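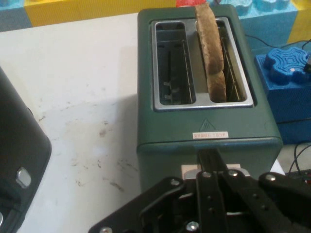
记录:Meenakshi Upadhyay 一月 小家电台
抄送:Chi-keung Chow、Rekha Raju

接着上回没写完的。墨绿色双槽这台,供货方写的是 Pratora 系列,我在机身上没去找对应的字样,先按台账叫它“绿机”。今天的题目很小:只放一片面包的时候,两面上色到底匀不匀,换槽有没有差别。Ronaldo 上次在会上讲“右槽明显更均匀”,我问他依据,他说看着就是。看着就是不能写进报告,所以有了今天这一轮。

先说我对这件事的态度:我不太信。两条槽并排装在同一个金属框里,如果真有稳定的左右差,要么是发热丝装配有偏差,要么是面包没有放正,靠到了一边的导丝上。后一种可能性大得多。面包这东西本来就不标准,靠近袋口的几片干一些,中间的软一些,边皮厚薄也不一样。拿这种样品去谈“明显”,胆子不小。

做法
面包用楼下 El Fassi 面包房的切片吐司,同一袋,首尾两片不用。档位固定在 4,不动。每次只放一片,先右槽后左槽,轮着来,两次之间等 10 分钟让机器凉下来。Rekha 认为 10 分钟不够,她摸外壳还有余温。我同意她的怀疑,可是再拉长一天就做不完了,先这样,数据里注明。

铭牌功率抄自台账:900 W。没有上功率计,功率计被 Wimov 那边的项目借走了,说好上午还,到我写这一段还没有回来。也就是说今天所有关于“火力”的话都只能当闲话听。

观察
右槽单片,浅金黄色,边皮比中间深一点,断面的气孔看得很清楚。颜色我是满意的,问题在姿态:片子立在槽里是歪的,稍微斜着,上半截高出槽口不少。两侧的导丝很细,按道理应该把面包夹在中间,可是夹得住薄片和夹得正薄片是两回事。歪着的片子一面离热源近,一面离得远,这样得到的“匀”或者“不匀”,我看都不能算在槽的头上。

还有高出槽口的那一段。说明书里的示意图画得很漂亮,面包整个沉下去,只露一条边。El Fassi 的吐司比超市方包高,压下去以后上沿能不能进到加热区,要单独量。如果进不去,顶上一条永远偏白,用户会来投诉,客服会说是面包的问题,面包房会说是机器的问题。这种官司我在 Rorkmont 那个早餐机项目里见过一回,最后谁也没认。

左槽空着的时候顺便往里看了看,导丝架和里面的小银色卡子都看得见。卡子是不是每次都复位到同一个位置,我没有把握。Chi-keung 说可以拿塞尺量间隙,断电、冷透以后再做,谁量谁签字。

结果(暂)
右槽:中段上色可以接受,两面有轻微差别,差别的方向每次不一样。
左槽:同上。第二片的底边略深,原因不明,可能是上一轮的碎屑没有倒干净。
换句话说,Ronaldo 的“明显”,我没有看出来。也不能说他错,样品太少。台账上这台机器累计到今天是 47 次循环,前面那些次里有一大半没有记槽位,所以也没办法回头去翻。以后凡是开机,请写清楚左还是右,一个字的事情。

关于目测
今天上色全靠眼睛对色卡,我和 Rekha 各看一遍,不商量,看完再对。有一片我给的是中浅,她给的是中。我们站的位置不一样,窗户那边的光又一直在变,这个分歧没有办法当场解决。有人提议买色差计。我不反对,不过先问一句:一片满是气孔的面包,探头放在哪一点算数?放在孔上和放在孔边上,读数恐怕差得比两个槽还大。要买可以,先把取点的办法写出来给我看。

标识和外观
正面靠上的位置有一个压出来的三角形警示符号,里面是三道波浪热线。符号是压纹的,我怀疑厨房灯光暗一点的时候根本注意不到。它的下方贴了一块白色小标签,红框,中文字加几位数字。标签贴在离槽口这么近的地方,用久了会不会翘边、变黄,目前没有任何资料,供货方口头说“没问题”。口头的不算。请 Chi-keung 去要胶的耐温数据,要不到就自己放进烘箱试。
壳体正面有一道横的接缝,今天没有处理。碎屑和油会不会往里走,放到清洁那一项一起看。
正面下方那个白色带银的小滑块,手感以后再评。Maiara 说行程偏短,我按着觉得还行,两个人两种说法,等有了推拉力计再吵。

台面
白台面上有不少棕色的斑点和污渍,在绿机和左边那台深灰黑色的电器之间那一块最显眼。台面归小家电台自己管,请用完的人擦。我提这个也不全是为了干净:碎屑称重那一项如果要做,桌上的底子不清,称出来的东西就说不清是哪一次掉的。用温水加一点小苏打先试,擦不掉的地方画圈注明是旧渍。不要用钢丝球。
另外,两台电器摆得偏近。绿机工作时往上和往两侧散热,邻居的外壳会不会跟着热,我不想猜。下一轮开始前把它们拉开,位置用胶带在桌上标出来,别再凭感觉放。

Ronaldo 看过草稿后的意见(手写,照抄):“我说的右槽更匀,是指两片同时烤的时候。”
我的答复:那当时为什么不说。好,双片的情况另开一轮,条件照旧,两槽同时放,片子按袋里的顺序编号,出来以后正反面分开记。做完之前,“右槽更均匀”这句话请从汇报稿里拿掉。

待办
– 量吐司高度和槽深,算上沿露出多少(Rekha)
– 导丝间隙,冷态,左右各取上中下(Chi-keung)
– 标签胶耐温资料(Chi-keung)
– 功率计要回来(我去催 Wimov)
– 清碎屑盘,之后每轮一清,并在表里打勾(谁开机谁做)
– 双片对比的记录表(Maiara 起草,我改)

16:20 补记:功率计回来了,少一根表笔线。今天不测了。
剩下的面包封口放在柜子上层,袋上写了“试验用”。已经被人吃掉过一次,请不要再吃。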